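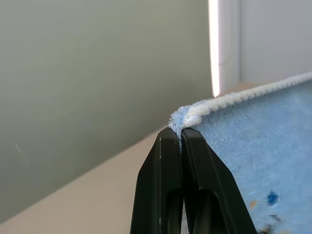
Abb. 3: Der Greifer hält ein hellblaues Mikrofasertuch an einer Ecke, die beiden Finger sind geschlossen.

3.2 Was wir gekauft haben und was wir wieder kaufen würden

Als wir den Antrag schrieben, haben wir über den Arm lange diskutiert und über die Finger so gut wie gar nicht. Das war ein Fehler, und zwar ein ziemlich teurer! Im ersten Haushaltsplan standen 200 Euro für Ersatzfinger, verteilt auf die ganze Laufzeit. Matvii Lysenko hatte schon damals an den Rand geschrieben, dass das knapp wird (ich habe den Zettel noch), und im Juli war der Posten leer.

Wir haben dann zwei Angebote eingeholt, eins von Vonex und eins von Stullik. Vonex liefert das Paar für 125 Euro, dafür in 9 Tagen, Stullik ist billiger, aber man wartet 13 Wochen -- und so lange steht bei uns der Versuchsplatz still. Wir sind bei Vonex geblieben. Wer mehr Vorlauf hat, rechnet da vermutlich anders.

Beim Verbrauchsmaterial lagen wir ebenfalls daneben. Ich dachte wirklich, Tücher kauft man einmal und fertig. Das Tuch in Abb. 3 hat unten rechts schon einen dunkelblauen Fleck und ein paar bräunliche Spuren, der Flor wirkt etwas verfilzt, und mich interessiert natürlich, ab wann man so ein Stück aussortieren muss. Im Plan gab es dafür keine Zeile. Inzwischen führen wir die Textilien als eigene Position, getrennt vom Greifer, und die Wartung läuft über Kushnir mit einer festen Jahrespauschale. Die Pauschale kam mir anfangs hoch vor -- heute würde ich sie sofort wieder unterschreiben. Die Finger sind darin übrigens nicht enthalten, die bestellen wir weiterhin selbst.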